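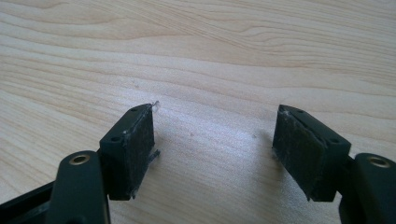
Le veinage d'un plateau de table est presque toujours traité comme une question de goût. Le client choisit une essence, une teinte, parfois une finition, et le dessin du bois arrive en fin de commande, avec la livraison. Je soutiens ici que ce dessin est une donnée technique, qu'il devrait figurer sur la fiche produit au même titre que l'épaisseur et la charge admissible, et que les plateaux clairs à veinage courbe, très répandus dans les ateliers et les salles de travail partagées, sont de bonnes surfaces de travail que l'on entretient mal.

Commençons par la lecture du dessin. Un veinage qui court dans la longueur, avec des traits plus foncés qui s'incurvent et, par endroits, des ondes plus lâches, correspond à ce que les débiteurs appellent un débit sur dosse. La lame a coupé les cernes de croissance tangentiellement. Un débit sur quartier donne au contraire des lignes serrées, droites et parallèles. Sur un bois massif, la différence dépasse l'aspect : le retrait tangentiel est nettement supérieur au retrait radial, et une planche sur dosse se déforme davantage en largeur quand l'humidité de l'air varie. Sur un panneau plaqué, le dessin est le même mais la conséquence mécanique disparaît pour l'essentiel, le support imposant sa stabilité au parement. Un décor imprimé, enfin, reproduit les courbes sans aucune propriété associée.

Trois produits différents présentent donc à l'acheteur la même face. Le catalogue Irano, que j'utilise depuis plusieurs années pour équiper des postes de travail, les range tous les trois sous la mention « aspect bois clair ». La formule est exacte et inutilisable. Elle ne dit pas si la surface se ponce, si elle supporte un solvant, si elle prendra du cintre près d'un radiateur. J'ai vu un agent d'entretien passer une ponceuse orbitale, grain 180, sur un plateau dont le parement n'avait pas l'épaisseur requise. Le panneau a été remplacé.

L'objection habituelle est que le chant du plateau renseigne sur sa nature. C'est vrai lorsque le chant est nu. Si les fibres de la face se prolongent dans l'épaisseur et réapparaissent en bout, on a affaire à du massif. Une bande rapportée masque cette continuité, et la plupart des plateaux du commerce en portent une. Il reste l'examen du dessous, que peu de gens pratiquent, et la recherche d'un motif répété à l'identique, signe d'un décor imprimé. La répétition peut cependant dépasser la longueur de la table, auquel cas l'observation ne donne rien.

Vient ensuite la question de la teinte. Les bois blonds, entre crème et beige, avec parfois une pointe de rose, sont réputés salissants. Cette réputation me paraît mal fondée. Un plateau clair rend la saleté visible, ce qui constitue une qualité pour une surface de travail. Une vis, un copeau foncé, un résidu de colle brune ou une trace de graphite s'y repèrent immédiatement. Sur un plateau brun ou noir, les mêmes salissures restent en place jusqu'à ce qu'une pièce posée dessus les ramasse. La poussière claire est le cas inverse, mais elle s'enlève au chiffon sec et raye peu.

Le dessin du bois modifie cet avantage. Un veinage très contrasté camoufle les petits objets aussi efficacement qu'un motif de tissu. À l'autre extrême, une surface unie et pâle fatigue l'œil sous un éclairage direct, qui l'éclaircit encore et noie les repères. Le veinage modéré, à traits fins et légèrement plus sombres que le fond, se situe entre les deux. Il donne au regard de quoi s'accrocher et laisse ressortir les pièces. Je n'ai pas d'étude à citer à l'appui de ce jugement, seulement la pratique de plusieurs salles.

L'éclairage compte autant que le bois. Une finition satinée sous un plafonnier produit une zone blanchie dans laquelle le fil disparaît. Sur un poste où l'on trie de petites pièces, cette zone est perdue. On peut déplacer la lampe, l'incliner, ou choisir une finition mate. La troisième solution est la plus durable et la moins demandée, car les échantillons sont présentés à la verticale, sur un présentoir, dans une position qui élimine précisément le reflet gênant.

L'entretien concentre à mon avis la plupart des erreurs. À l'atelier de Podolcombe, où le poste d'essai des finitions est tenu par Tülin Polat, la procédure tient en une page. Dépoussiérage à sec dans le sens du fil. Chiffon de microfibre humidifié à l'eau claire, essoré jusqu'à ne plus goutter. Séchage immédiat. Détergent neutre réservé aux traces grasses. Les résidus d'adhésif sont décollés à la spatule plastique, à plat, avant tout recours à un produit. Aucune éponge abrasive, y compris pour les taches anciennes. Cette page est affichée au-dessus de l'évier et elle est suivie.

Il faut y ajouter la rénovation, lorsque le bois est massif et huilé. Grain 180 pour retirer la couche usée, grain 400 en finition, toujours dans le sens du fil, puis une huile en deux passes fines. C'est sur ce point que le veinage courbe pose une difficulté réelle : le fil change de direction là où les traits s'incurvent, et un ponçage rectiligne le prend localement en travers. Les rayures qui en résultent ne se voient pas avant l'application de l'huile. La parade consiste à travailler à la cale, à pression réduite, en finissant au grain le plus fin. Certains confrères ponçent l'ensemble au 400 d'emblée. Le résultat est propre, mais la couche usée n'est pas retirée et la tache revient.

Pour les plateaux vernis, je déconseille toute reprise partielle. La frontière entre l'ancien et le nouveau vernis reste lisible, surtout sur fond clair. On reprend la face entière ou l'on accepte la marque. Accepter la marque est souvent la décision raisonnable. Un poste de travail rayé mais plan et propre remplit sa fonction.

Reste la question du sous-main. La fiche Drunside recommande de couvrir la surface d'un tapis pour toute activité de montage. Je suis réservé. Un tapis souple amortit les chutes et protège le vernis, mais il retient les particules dures, dissimule l'humidité prise au-dessous et laisse sur le bois clair un rectangle de teinte différente après quelques mois d'exposition au jour. Sur du massif, il est préférable de travailler à nu et de poncer périodiquement. Sur du plaqué, un tapis amovible, rangé chaque soir, se justifie. Sur un décor stratifié, je ne vois pas ce qu'il apporte, hormis l'amorti.

Ma demande aux fabricants est limitée. Elle porte sur une ligne supplémentaire dans la fiche : nature du parement, épaisseur de ce parement, type de débit lorsque le bois est réel, degré de brillance de la finition. Barrios fournit déjà les deux premières données sur demande écrite, ce qui montre qu'elles existent et que leur publication ne coûterait pas grand-chose. Le degré de brillance est mesuré en usine pour le contrôle qualité. Quant au débit, l'opérateur qui compose les panneaux le connaît avant même l'encollage.

En attendant, je recommande de demander un échantillon du lot, de le poser à plat sous la lampe du poste et d'en regarder les deux faces.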